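Sorting and Arranging Artificial Flowers on a Shared Table
Project report, Floral Display unit
Kamarul Gunawan and Endang Sutanto
Submitted to Eluned Probert, Jan 15, 2020

1. Aim
Our group wanted to learn how the layout of a work table affects the making of a small arrangement. We chose red roses and blue hydrangeas because the two colours are easy to tell apart. The flowers are artificial, so we could use them again for all nine trials.

2. Materials
We worked on a plain white table with artificial stems and leaves.

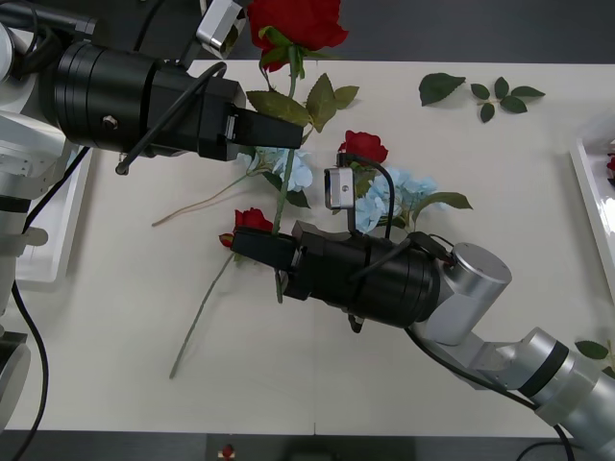

Leaves were a bigger problem than we expected. When a sprig comes off its stem, it is difficult to know which flower it belongs to. In two trials we put a rose leaf on a hydrangea, and Hendrik Zwane noticed it only when we were cleaning up. After this we agreed to leave detached leaves at the side until the stems were sorted.
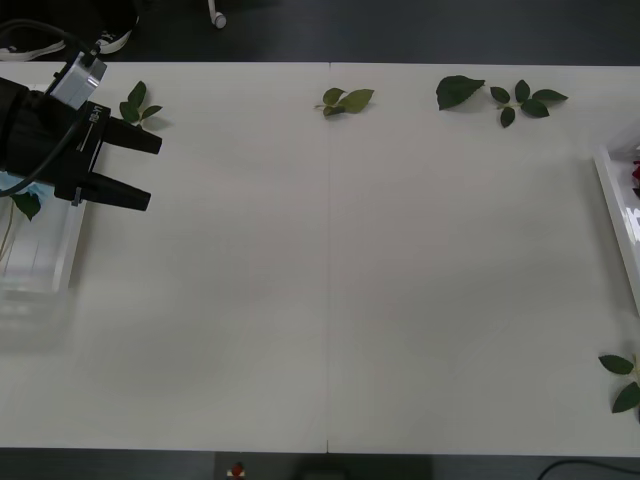
3. Method
The stems were laid flat before each trial. We sorted by colour first and by length second. The finished bunch should have seven stems, with the roses in the centre. 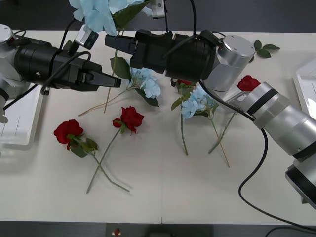
Figure 3. Red roses and blue hydrangeas laid flat on the table, with white trays at the sides.

4. Observations
Long stems crossed each other and were slow to separate. My partner preferred to begin with the hydrangeas, as their heads take more space. I still think it is better to start with the roses, and we did not agree on this before the unit finished.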